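Home Kit Boots Training Grounds Contact

Livel rebounder: three months with an under-12s squad

Last updated: April

I coach a girls' under-12s side at Herorbridge, and I've wanted a proper rebounder for as long as I've had the job. You know the thing – a big square net on a sprung metal surround, you pass the ball into it and it comes back at you. The big academies have a row of them. We had a brick wall behind the changing rooms, and the wall was fine until the club next door painted a mural on it.

So in the winter we bought the Livel. I'd tried a friend's Jeria the summer before and liked it a lot, but it costs nearly twice as much and my co-coach, Alfredo Sarmiento, gave me one of his looks when I brought up the price. Livel it was. We've had it out at nearly every session, in mud, sleet and one properly lovely evening, so I feel ready to say what I think.

Putting it together

Easy enough! The tubes click into each other and the net goes on with elastic loops, and the loops are where you'll lose your evening. They're tight. Really tight. Alfredo and I did ours on the clubhouse floor with the door open and the heater on, and by the last side we were both using our feet. The instruction sheet tells you to start in a corner and work round, and I'd ignore that completely. Do the four corners first, then the middle of each side, then fill in the gaps. If you go round in order you end up with all the slack at one end and have to start again, as we did.

It folds, sort of. You pull two pins and the back legs swing in, and then it's flat but still as wide as it ever was. It won't go in my hatchback. It does go in Alfredo's van, so he is now in charge of it whether he likes it or not. 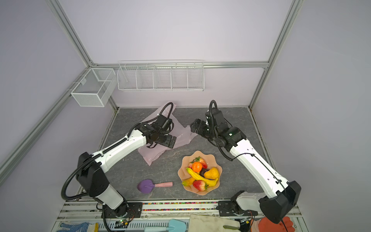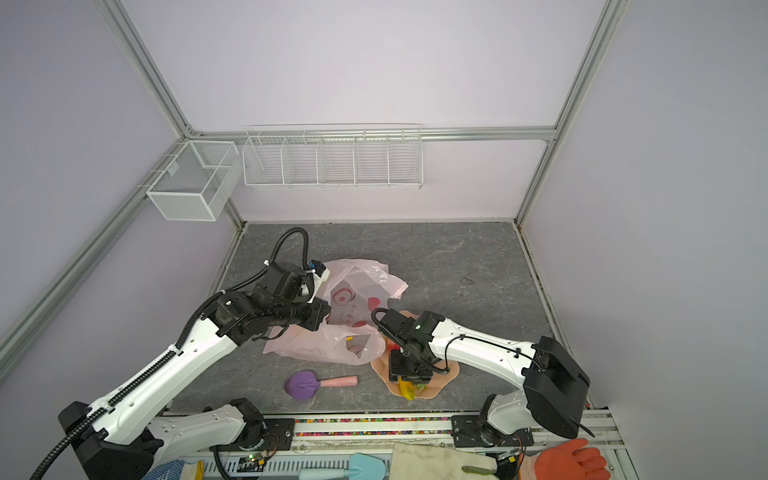 Two robot arms and a pink plastic bag, in both shots.

On the pitch

The rebound is lively, and on firm grass it's lovely. A side-foot pass from the edge of the centre circle comes back at a pace that makes an eleven-year-old think about her first touch, and that's what I bought it for. You can tilt the net to 3 positions. The lowest gives you a ball along the ground, the middle one sends it up to the knee or thigh, and the steepest throws it up for headers and catching. We don't do headers at this age so the steepest has become the keepers' setting, and our keepers adore it.

Sheyla Quispe looks after the goalkeepers and she has more or less stolen it on Monday nights. Her favourite drill has a keeper facing the net from close in, with someone behind her throwing the ball over her shoulder so she can't see it coming until it's on its way back. Lots of shrieking. Very good for the hands, though, and she says it has done more for their reactions than anything else we've tried this season.

My own grumble is with the ground pegs. They're thin little things and in soft mud they creep out, so after a dozen hard shots the whole rebounder has shuffled backwards and is pointing at the car park. We swapped them for some old tent pegs of mine, the big twisty sort, and it hasn't budged since. I do think you should get decent pegs at this price. The Jeria came with weighted feet and stayed put.

The net itself is holding up well. One loop has frayed where it rubs against a join, and I've put tape on it. The paint has chipped on the bottom bar (studs, mostly) and there's a bit of rust coming through there, so I'd wipe it down before it goes away if you've got more patience than we have at nine o'clock on a wet night.

Would a cheaper one do? I've used the small Mahama at another club. For one child in a back garden I'd happily buy that and save the money, but it's too narrow for a squad – half the passes miss it and you spend your time fetching balls out of a hedge.

For a team, yes, I'd buy the Livel again. I'd buy the pegs on the same day, and I'd check who's got a van.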